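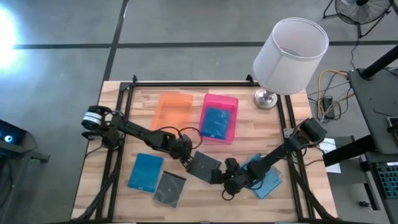

Maren Toft
Communications Manager, Prarkomik

FOR IMMEDIATE RELEASE
Jan 17, 2020

Prarkomik Adds Disc Case Sorting to Drernis Storage Line

EKNESS – Prarkomik today announced an addition to its Drernis line of open-top storage bins, intended for households, schools and small archives that still keep music and data on compact disc. The bins are molded in translucent plastic and are sold by color, including orange and pink. Contents can be read through the wall without lifting the bin from the shelf or table.

The bins are sized for standard jewel cases. Cases can be laid flat for short-term sorting or stood on edge for storage. A bin filled on edge holds 33 standard cases. Slim cases may be mixed with standard cases in the same bin, although Prarkomik recommends keeping the two types apart where discs are taken out often.

The sorting method supplied with the line uses color at two levels. The color of the bin marks the category, for example "keep" or "pass on." The color of the case marks the content. Blue cases are suggested for labeled discs that have been checked, and dark see-through cases for discs that have not, as the outline of the disc shows through the cover and a missing disc is noticed before the case is opened. Users may assign the colors differently. A printed card for recording the assignments is packed with each bin.

The method was tried on the Ibrahim collection, a set of 293 recorded discs held in Ekness. The discs were sorted on an ordinary wooden work table under a table lamp, with an orange bin at the left and a pink bin at the right. Unsorted cases were kept at the front of the table. Each case was picked up singly, held upright and tilted toward the light to check the hub and disc, then placed in a bin. During the work, 26 cases were found to have broken hinges and were replaced.

Following the trial, Prarkomik made 2 changes to the printed instructions. The first asks users to leave one bin empty at the start of a session. The second advises against stacking loose cases on top of each other on the table, where clear covers can scratch.

Cleaning: wipe with a damp cloth and mild soap. Do not use solvents. Do not place in a dishwasher. Keep out of direct sunlight to limit fading.

Availability: Drernis disc bins will ship in July. They are sold singly. Replacement cards can be ordered separately.

About Prarkomik
Prarkomik designs and sells storage products for home and office use.

Press contact: Prarkomik Communications, Ekness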